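Skevthorpe estrena rincones de estudio en la antigua sala de lectura

29/03/2023

Los vecinos de Skevthorpe que llevaban desde octubre preguntando cuándo volvería a abrir la sala de lectura de la calle Gulyás ya tienen respuesta, y muy buena: desde esta semana pueden sentarse otra vez a trabajar, a estudiar o, por qué no, a escribir esa carta que siempre se deja para mañana.

La asociación Skovaten ha repartido por la planta baja 22 puestos con mesa, casi todos rescatados de oficinas que cerraban o de casas particulares, y ha gastado en el arreglo 900 euros, lámparas y pintura incluidas. «Queríamos que cada uno llegara con su taza y su ratón y se sintiera como en casa», cuenta Máté Csonka, que pasó buena parte del invierno lijando tableros y que todavía habla de ellos con un cariño contagioso.

Los sitios más buscados, como era de esperar, son los de las esquinas, donde se puede dejar la taza junto a la pared y olvidarse un rato del mundo.
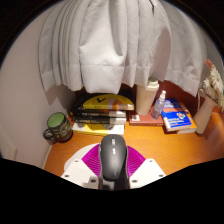

Mesa de madera en un rincón, con un ratón gris oscuro y una taza negra de interior verde.

Para reservar puesto basta con pasar por la entrada y preguntar por Botond Borbély, que atiende por las tardes. El abono mensual cuesta 80 céntimos.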